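White on White: a Morning of Unpacking

What a lovely morning this was! Nana Lamptey and I finally got round to the white things that have been waiting in the back room since December. I do love white objects. You think there's nothing to look at, and then the light catches a ridge or a crease and suddenly there are a dozen greys (and even a touch of blue).

The boxes came to us as lot 19, mostly bits for the Herby shelves, and we'd cleared a good part of it by 11. Click through for the full size, the creases really are worth it.
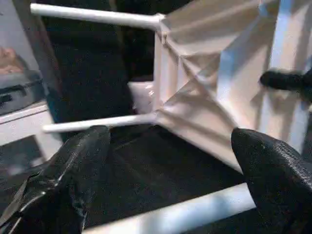
Pleats and rods. Look at the sheen on those folds!

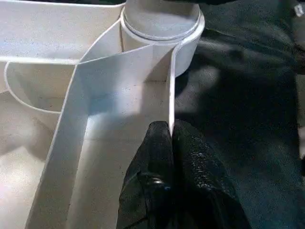
The moulded tray from close up, with its long narrow channel and a lovely rounded compartment on the left.
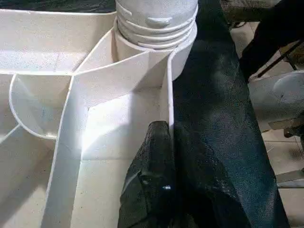 Screw threads, and thin walls fanning out underneath. My favourite of the lot.

Nana Lamptey wrote in to say that matte white plastic wants nothing more than warm water, a drop of washing-up liquid and a soft old toothbrush for the corners, and that scouring powder ruins the surface for good. She also thinks divided trays should be stored upside down, so the dust doesn't settle in the compartments. I'm trying it with mine this week.

More from the Herby shelves next time, when we get to the coloured things.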